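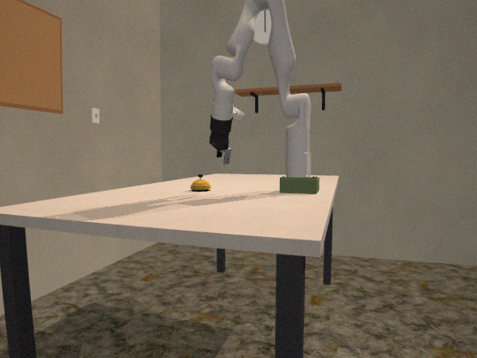
A reader from Stumirton wrote in to ask whether you can set the points on an old Bramov twin without pulling the tank. Yes! I do mine that way every September.

## Setting the points

1. Plugs out, bike in top gear, so you can turn the engine with the back wheel.
2. Roll it until the points are wide open.
3. Slide in a feeler gauge – you want a light drag.
4. Nip up the screw and check again (it always moves a bit).

Mine ticks over at roughly 700 afterward, and I've never had to touch the tank bolts.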